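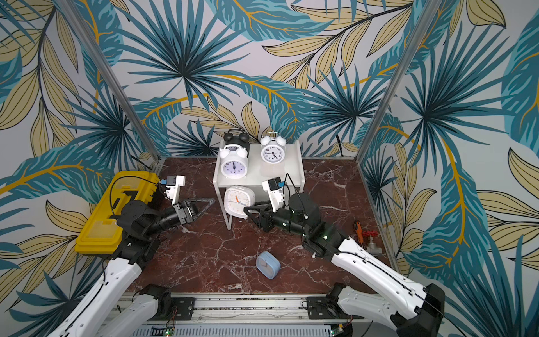
About us

Lestard is a small company that tests whether machines can do ordinary chores. We work from one floor of a former glove works in Derncombe. There are 11 of us. We do not build robots and we do not sell them. People who are thinking of buying one, or who have been told they ought to, ask us what it can do on a normal working day, and we try to find out and write it down.

Most of our work comes from shops, care homes, hotels and small warehouses. A few jobs each year come from the makers themselves, who want an outside opinion before they show a product to customers. Makers pay the same rate as everyone else and get the same report.

How we started

The company was set up by Liv Strand and Alvar Hovland. Liv had run the stockroom of a department store in Tullham and had sat through a good many sales talks about automatic shelf filling. Alvar repaired packing machinery. They began by borrowing equipment in the evenings and trying it on jobs Liv knew well: folding tea towels, putting tins on a shelf with the labels facing out, sorting returned goods into the right trays. The first report was four pages long and went to a garden centre, which decided to wait.

Halvard Lunde joined to look after the benches and everything bolted to them. Huệ Tiêu came from a hospital laundry and now writes most of our chore sheets. Ivar Aasen deals with clients and edits the reports, and he is the person who will answer if you ring.

What we test

We keep a list of 95 chores. Each has a sheet that sets out the objects, where they start, where they should finish and what counts as done. Some are household jobs, such as clearing a table, pairing socks or loading a dishwasher rack. Others belong to the shop floor: facing up stock, hanging garments, dressing a display, putting things back after customers have handled them.

The display sheets are the ones people ask us about most, as they look simple. Take clocks on a small shelf. A shop assistant picks one up, turns it the right way round, finds a gap and sets it down without knocking the one next to it, and will do this while talking to someone. A machine has to work out which way up the clock is, where it can be held, and whether there is room for its own fingers as well as the clock. Twin-bell alarm clocks are awkward in their own way. The bells and handle give you something to grip, but a grip on the bells tends to leave the clock hanging at an angle, and the feet are small. Plain square ones are easier to hold and harder to pick up when they are flat on their faces.
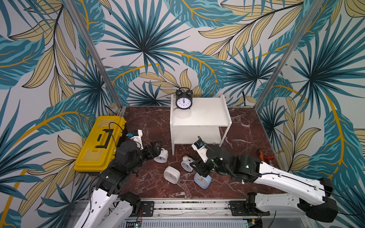 We score a clock as placed if it is standing on its own feet, facing forward, with the whole base on the shelf. Leaning does not count. If it goes over when the next one is put down, it has to be done again and the time keeps running.

We use mixed sets of objects on purpose. Five identical boxes tell you very little about a gift shop. We also leave a few unrelated things nearby, such as hand tools or a toolbox, because real counters and workrooms have them and the machine ought to leave them alone. The patterned walls and shiny floors on some of our benches are there for the same kind of reason. Plain grey surroundings flatter the cameras, and very few shops or homes are plain grey.

Can they do it yet?

This is the question every client asks in the first phone call, so we will give our general view here.

Some chores, yes. If the objects are rigid, the positions are known and no one minds waiting, a pair of arms on a bench can now do useful work. Moving items from tray to tray is largely dealt with. So is simple stacking. Soft goods have come on a good deal, and we have seen towels folded to a standard that a hotel would accept, though slowly.

Other chores, no, or not in a way you would pay for. Anything that has tipped over into an odd position takes longer than it should. Glass and polished surfaces still cause trouble. Tasks with many short steps go wrong because a small slip at the second step is carried along to the ninth. And most of the machines we see are poor at noticing that they have failed. They will let go of something that is not yet on the shelf and move on to the next item.

Speed is the other matter. We time a person doing each chore before we time a machine. The person is usually one of us, and none of us is especially quick. On the display sheets the person still finishes well ahead. That may not matter to you if the work can be done overnight. It matters a great deal if the shop opens at nine.

We change our minds when the results change. The chore list is gone over every August, and sheets that have become too easy are made harder or dropped. Tray sorting was dropped at the last review. Tea towels will probably go next.

How a test is run

A standard test is 200 attempts at one chore, spread over several days. We do not choose the best ones. Every attempt goes into the report, including those stopped by a loose cable or a motor that got too warm, with a note of how long it took a person to put things right. Clients often find that last figure more useful than the success rate, since it tells them whether they would need someone standing by.

Objects are put back by hand between attempts, following a sheet of start positions. Some starts are tidy and some are a mess. The maker is told the chore in advance but does not see the start positions.

If a machine is controlled by a person at any point, the report says so and says for how long. We have had disagreements over this – one supplier, Lazaridis, wanted the steered attempts counted with the others – and our answer is always the same. Both kinds of attempt are worth recording, and they go in separate columns.

What you get

The report is written in everyday words and is rarely longer than 30 pages. The first page says whether we would use the machine for the job you described. The rest gives the counts, the times, the faults and some notes on what it would need around it: power, floor space, lighting, and who would look after it. We do not give star ratings or awards, and we ask makers not to quote single sentences from a report in their advertising.

We will also tell you if we think the chore could be made easier by changing the shelf, the box or the order of work. Two hotel clients bought different trolleys after a test and no robot at all.

Visiting

You are welcome to come and watch a test if the client has agreed to it. Mornings are best, as the benches are usually being reset after lunch. There is a flight of stairs up from the yard and a goods lift that visitors may use if they ring ahead. School and college groups can be taken in small numbers, and Huệ is happy to talk to them about how a chore sheet is written.

If you have a chore you would like tested, write to Ivar with a short account of how it is done now, who does it and how long it takes them. A few photographs of the place help.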